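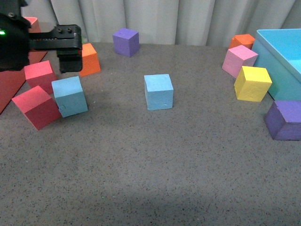
Fiche de contrôle : coin tri et cubes en mousse
Salle d'activités du rez-de-chaussée, maison de quartier Dalen

Date du contrôle : dimanche 18 août 2024
Contrôle fait par : Yurani Rengifo
Relu par : Macario Cisneros
Référence du lot de cubes : 625 (fournisseur Kalleron)
Prochain contrôle complet : mars

Notation : C = conforme, S = à surveiller, NC = non conforme, SO = sans objet.

1. Table et plateau

1.1 Stabilité de la table, pieds serrés : C
1.2 Bords et angles du plateau, absence d'éclat : C
Commentaire : passé la main sur tout le pourtour, rien n'accroche.
1.3 Propreté du plateau : S
Commentaire : le gris moucheté cache les miettes de mousse. Regarder en lumière rasante ou passer un chiffon clair avant de cocher. Au dernier contrôle la case avait été cochée trop vite.
1.4 Hauteur adaptée au groupe : C

2. Tapis rouge

2.1 Posé à plat, sans pli ni coin relevé : C
2.2 Dessous propre : NC
Commentaire : poussière et deux gommettes collées. Nettoyé à l'eau savonneuse, séché, remis en place. À repasser en C après la prochaine séance si rien ne revient.
2.3 Odeur : C

3. Bac de rangement bleu clair

3.1 Absence de fissure, fond et parois : C
3.2 Bord supérieur sans arête coupante : C
3.3 Bac vidé et essuyé depuis la dernière séance : S
Commentaire : essuyé, mais pas noté au cahier. Wálter Quintero rappelle que le cahier se remplit le jour même.
3.4 Bac accessible sans se pencher au-dessus de la table : C

4. Rideau

4.1 Fixation en haut, crochets : C
Commentaire : un crochet changé en mars, tient bien.
4.2 Le bas ne traîne pas sur le passage : C
4.3 Étiquette de classement au feu lisible : NC
Commentaire : étiquette effacée au lavage. Demande envoyée à Ayten Kurtuluş pour retrouver la facture. Le rideau clair reste en place en attendant, aucune source de chaleur à côté.

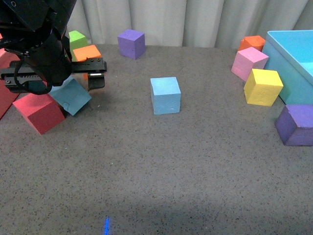 5. CUBES EN MOUSSE

À contrôler cube par cube, sur la table, avant remise dans le bac. Onze cubes par table. Les tailles sont proches, ne pas trier par taille.

5.1 Nombre de cubes sur la table : C (11)
5.2 Aucun morceau arraché ni trace de dents : S
Commentaire : un coin entamé sur un cube violet. Le morceau manquant fait moins d'un demi-centimètre. Cube gardé pour les grands, à retirer si l'entaille s'agrandit. Pas de cubes abîmés chez les moins de trois ans.
5.3 Surface qui ne s'effrite pas au frottement : C
Commentaire : la mousse est poreuse et un peu rêche d'origine, ne pas la noter comme usure. Frotter deux faces avec le pouce. Si la poudre reste sur le doigt, noter NC.
5.4 Couleur qui ne déteint pas (chiffon blanc humide) : C
Commentaire : essai fait sur l'orange, le vert citron et un rouge. Chiffon resté blanc.
5.5 Couleurs encore bien distinctes : S
Commentaire : le saumon et le corail se confondent le soir sous les néons. Pour les jeux de tri par couleur, les compter ensemble ou en mettre un de côté.
5.6 Cubes secs à cœur après lavage : C
Commentaire : presser dans un torchon, laisser une nuit à l'air. Pas de radiateur.

6. Suites à donner

Étiquette du rideau : Ayten Kurtuluş, réponse attendue avant la rentrée.
Cube violet entamé : Odair Meireles, à revoir au prochain passage.
Cubes de rechange : commande Kalleron n° 798, pas encore livrée. À réception, comparer avec le lot actuel avant de mélanger.
Cahier de nettoyage : page à refaire, la dernière est pleine.

Avis général : utilisation autorisée, avec les réserves 2.2, 4.3 et 5.2.

Original classé au bureau, copie affichée à l'intérieur de la porte du placard. Pour toute question, poste 503.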